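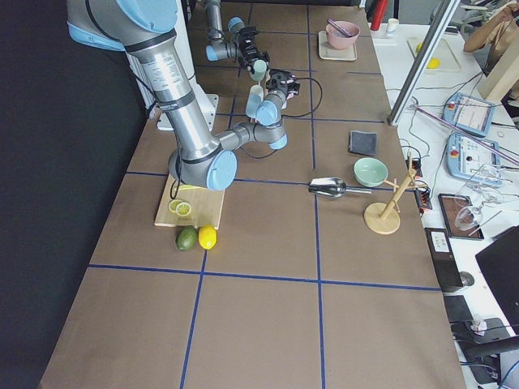
Brown paper and blue tape on the long table

Painter's tape on kraft paper: lines shrink, lift, and tear the paper when removed

Home > Workshop and Bench > Surfaces and Coverings

Ekrem Kozan
Original poster

I cover a shared table with brown kraft paper and mark it off into rectangles with blue painter's tape. The longest tape run is 2,070 mm. The top underneath is sealed MDF with two coats of water-based polyurethane. The paper comes off a Gristar 766 roll, uncoated, and is held at the perimeter only.

There are three faults, and I don't know whether they share a cause.

1. The long lines pull back at the ends. I lay them to a pencil mark and after a few days the end of the tape has moved inward by the width of the mark or a little more.

2. The paper forms shallow waves parallel to the short side of the table. They are worst in the morning and nearly gone by late afternoon.

3. When I need to move a line, the top layer of the paper comes up with the tape. This leaves a fuzzy stripe that no new tape will hold to.

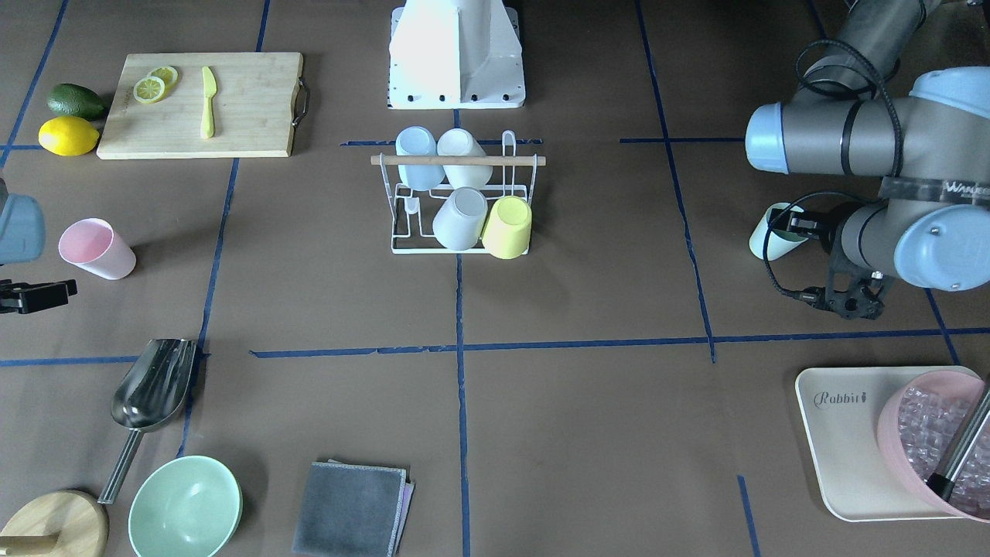

I have tried pulling the tape at a low angle and at a right angle. The low angle is slightly better but still tears if the tape has been down longer than a week. A cheaper tape with less tack came away cleanly, but it also let go by itself wherever two strips crossed.

The room is not climate controlled. It reached 31 °C one afternoon last month and it is cool overnight. I replace the paper when it gets stained, so I don't need a permanent covering. I do need lines that stay where I put them for the life of one sheet, and to be able to shift one or two of them in that time.

Is this a paper problem, a tape problem, or the way I am laying it? Changing the top itself is not an option.

Recep Güneş
Accepted reply

All three, but mostly the way it is laid and the condition of the paper.

Paper changes size with humidity. It changes much more across the grain than along it, and on a roll the grain nearly always runs in the length direction. If you unroll along the table, the sheet swells across the width when the air is damp. Fixed at the perimeter, it has no room to grow, so it rises. That normally gives waves running the length of the table. Yours run the other way, so either the sheet is turned or it was pulled tight lengthwise and has relaxed. Check the grain before anything else. Cut a square, mark the roll direction on it, and mist one face. It will curl into a tube, and the axis of the tube is the grain.

Let the paper condition. Cut the sheet oversize, lay it on the table without tape, and leave it overnight in the same room. A roll kept in a basement or a delivery van is at a different moisture content from the room, and you tape it down while it is still changing.

Fix one short end first, smooth toward the other, and fix that. Leave the long sides free for an hour, then tape them in short tabs at intervals. A continuous strip along the long side locks in any error.

Now the tape. Crepe-backed painter's tape stretches, and almost everyone stretches it during application because they pull it off the roll with one hand while pressing with the other. The backing then recovers slowly over the next few days. On a short strip you won't see it. On a run as long as yours the ends creep in, and if the adhesive holds better than the paper does, the paper gets dragged with it. That could be part of fault 2 as well.

To lay a long line without tension:

Unroll the full length plus a hand's width, and let it hang for a minute.
Set it down along a straightedge with the weight of your fingers only.
Press from the middle toward both ends, using a felt squeegee.
Cut at the mark last. Don't tear it.
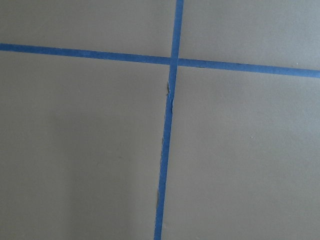

HITTON, April

Adding to my reply after running a small test, as fault 3 was bothering me.

I put down strips of two blue tapes on uncoated kraft, one rated for standard surfaces and one sold as "delicate." I pulled pieces after one day, three days, and seven days. The room was warm and the strips were rolled with a hand roller.

Standard tape: clean at one day, light fibers on the adhesive at three, full surface tear at seven.
Delicate tape: clean at one and three days, a few fibers at seven. One end had lifted on its own by then.

Warming the standard tape with a hair dryer on low before pulling made the seven-day strip come off with fibers but no tear. Too much heat made it worse, as the adhesive went soft and stayed behind. I pulled back on itself, flat to the surface, slowly. Speed matters more than angle. A fast pull tears at any angle.

The days printed on the box for clean removal refer to painted walls and trim. Uncoated kraft is weaker than any paint film that has cured, so ignore that number.

My suggestion is delicate tape for lines you expect to move, standard for the rest. At each crossing, cut the upper strip so that it butts against the lower one. Tape does not bond well to its own backing, which has a release coat so that the roll will unwind. That is why your cheap tape let go at the crossings.

tridudon31

just use butcher paper with the shiny side up. tape comes off fine. we did this for years at the Jibrin print room and never had to mess with humidity or whatever. kraft is for wrapping boxes

Ekrem Kozan
Original poster

Shiny-side butcher paper reflects the overhead lights too much for my use, but thank you.

I did the mist test and the grain runs across my table. I had been cutting two pieces and turning them to use up the end of a roll. That explains the direction of the waves. The new sheet is cut the right way and conditioned overnight, and the lines were laid slack as described.
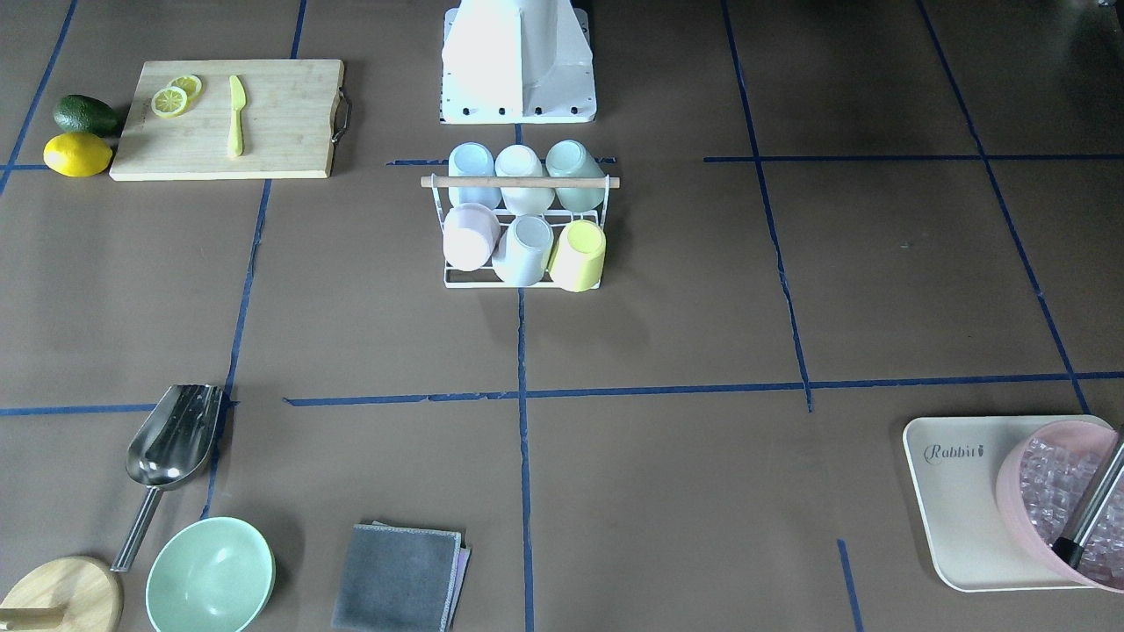 Tape lines across the brown paper

Two points for anyone reading later. A felt squeegee leaves lint on brown paper, so I switched to a plastic one with a cloth over it. And the pencil marks should go just outside the tape edge, where they can still be checked after the line is down. Mine were underneath.

Recep Güneş

Agreed on the marks. Use a hard pencil, 2H or above. Soft graphite on kraft picks up on the tape edge and smears when you re-lay it.

If a stripe has already gone fuzzy, burnish it with the back of a spoon and give it one thin pass of clear shellac, let it dry fully, then tape over that. It holds, but it darkens the paper, so I would only do it where the new line will cover the old one.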